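The ferry to Vaseck leaves at 9 in the morning, and I was on it with a dry bag, a borrowed paperback and a phone at 12 percent. The charger was in the guesthouse in Bristano, plugged into the wall behind the bed. I knew this before we cleared the harbor and there was nothing to do about it, so I read.

I've been trying to keep up sitting practice on this trip, twenty minutes before breakfast, and mostly failing. Guesthouse walls are thin and roosters start early. But the ferry was good for it. The engine makes one low note the whole way, and after a while I stopped waiting for it to change. My knees hurt. I noticed my knees hurting. Then a kid spilled orange soda on my bag and I noticed that too, with less equanimity.

## Vaseck

The town is one street and a hill. I paid 228 for a room over a hardware store, which was more than I wanted to pay, and the woman at the desk gave me a key on a piece of wood the size of a shoe. The phone died while I was signing the register. I asked about a charger and she said the store downstairs would have one tomorrow, maybe.

There are 397 steps to the temple at the top. The number is painted on the bottom one, so I didn't have to count. I stopped nine times on the way up. A sign at the halfway shelter asks visitors to keep silence from there on, and I was breathing so hard that I felt I was breaking the rule.

At the top I sat under the side porch, facing the water. I kept reaching for my pocket. I'd see a boat, or the light on the roof tiles, and my hand would go to where the phone was supposed to be. I must have done it a dozen times in the first half hour. After that it slowed down, and I got through a whole sit without it. I don't want to make much of that. The next morning the store had a Novix charger that fit, and I was back to checking the weather before my feet were on the floor. 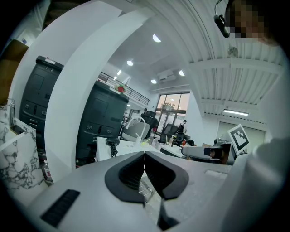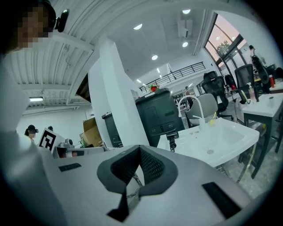
## Two days later

I went up the hill again, early, with the phone turned off in the bottom of the bag. It wasn't the same. I was too busy being pleased with myself for turning it off. Somebody was sweeping the porch, so I sat on the wall instead and got bitten by ants.

The walk down was better – slow, no plan, a bag of peanuts from the stall at the shelter. I ate half and gave the other half to a dog who had clearly done this before.

Tomorrow I take the bus inland to Mwaipopo, which is five hours if the road is open. I've packed the charger first this time. The paperback is finished and I'm leaving it on the shelf by the front desk, next to a German crossword book and a tide table from last year.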